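How to Clear a Meeting Table Without Buying Anything
Filed under: Office upkeep

Every few months a catalog turns up at our Fosville office trying to sell me a "desktop organization system." I have tried two of them. One was a bamboo tower with tiny drawers that fit business cards and very little else. The other, from Ornel, had a slot for a phone model I have never seen anyone own. Both ended up on the supply shelf, which is where they still are.

What follows is the method I use on our long meeting table. It takes me less than half an hour, and I don't claim it will change how anyone works. It gets the table clear.

What you need

A small cardboard box with an open top
A second carton you can close
A soft cloth
A pen and a scrap of paper
Masking tape

Step 1. Pick the box before you pick up anything

Most guides tell you to start by sorting everything into piles. I'm not convinced. Piles on a meeting table stay on the meeting table, and the next group shoves them to one end. Start with a box and put things straight into it.

Shallow is better than deep. If you have to dig for a marker, you will go and take a new one from the cabinet, and then you own two markers in two places. A shipping box with the flaps cut off or folded down does the job. Leave the label on if it isn't in your way. I have read that peeling labels makes a box "feel intentional." It made mine feel sticky.

Step 2. Writing things go in first

Pens, markers and the board eraser all belong together, whatever the catalogs say about separate compartments. Test each pen on the scrap paper as you go. A marker that has to be shaken to write is finished, so throw it out. Storing it tip down for a week to "revive" it has worked for me maybe once.

Lay the pens flat. Stand the eraser at one end so you can grab it without moving the rest.

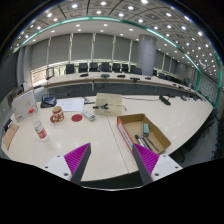
Then deal with anything that has a cord. Follow it with your hand from one end to the other before you pull, especially if it runs behind a carton or under papers. Vasiliki Ververidis, who had this job before me, once yanked a cable and brought a full cup of tea along with it. If a cord is used in every meeting, leave it connected and run it along the back of the table with a bit of tape. If you can't say what it belongs to, tape a note to it with the date and put it in the closed carton. Ours from May still hasn't been claimed.

Step 3. Cups and bottles

These don't go in the box. Mugs go back to the kitchen, full stop. For bottles, check the cap is tight before you move them, then hand them back or leave them by the door. I used to keep a tray for "drinks in progress," an idea I got from a Rarine newsletter, and all it did was give people permission.

Step 4. Remotes

Give the remote one fixed spot. Ours is supposed to be at the screen end. I've seen wall holders recommended and I doubt they help, as people put the remote down where they were sitting when they used it. Put it back yourself each time and save the screws.

Step 5. Wipe, including the seam

If your table is two sections pushed together, crumbs collect in the join. Run the edge of a folded card along it first, then wipe with the cloth barely damp. A glossy top shows streaks under ceiling lights, so go over it again dry. You don't need special polish. I used the Tsang spray for almost 6 weeks and couldn't tell its half of the table from the other one.

How often?

We do ours after the last meeting of the day if I'm in, and otherwise when someone complains. Daily is probably better. I haven't managed daily.

Last updated 31 December 2024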